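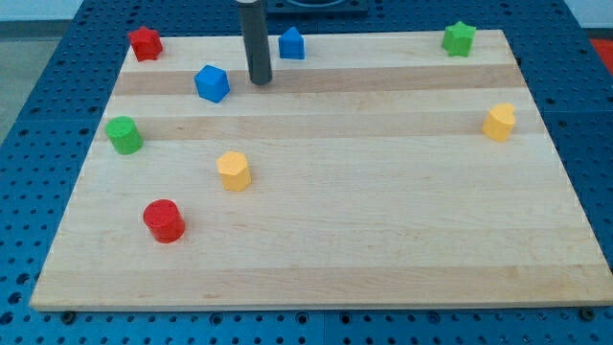

Lurnside toy library gets its shape blocks back in play

Print | E-mail this page
14 comments | 37 shares

The little coloured blocks are back at Lurnside Toy Library, and what a welcome they have had! The library lends out 469 toys and games to local families, and the shape sets are asked for more than almost anything else on the shelves.

Each set has a red star and a green star, a blue cube, a yellow heart and more besides, in four bright colours with a slightly rough, matte surface that small hands seem to love. They go out with a wooden play board in pale and darker strips, so there is a flat place to sort, line up and swap the shapes about, even if your kitchen table is covered in breakfast.

The boards are the new part. Uwe Strobel, who looks after the sorting and building toys, had been after proper ones for ages, and a grant of £560 from the Prilis fund finally made it possible. He is thrilled with them, and says the strips have already become part of the games — one family last week used the darker bands as roads and had the star going round to visit the heart.

"I put a board out for the morning group and went off to find the lids for the train boxes," said Uwe. "When I came back there was a whole town on it, with a very long story about who lived where. I only wanted to see if it wobbled!"

Sets can be borrowed for three weeks at a time and renewed once if no other family is waiting. Under-threes are very welcome to play with them in the library with a grown-up alongside. Please wipe the blocks with a damp cloth before bringing them back, and don't leave them to soak. The boards should be wiped too, and dried flat.

It has been a lovely busy year all round. Nearly 2344 loans have gone through the desk since May, and the shelves by the window have been moved along to make room for a second floor mat, so there is plenty of space to spread out with the bigger building sets as well.

If you have a stray block at home from one of the older sets, Uwe would be delighted to see it again, and there are no fines.

Posted 9/19/22

Contact us | © Lurnside Toy Library | Back to top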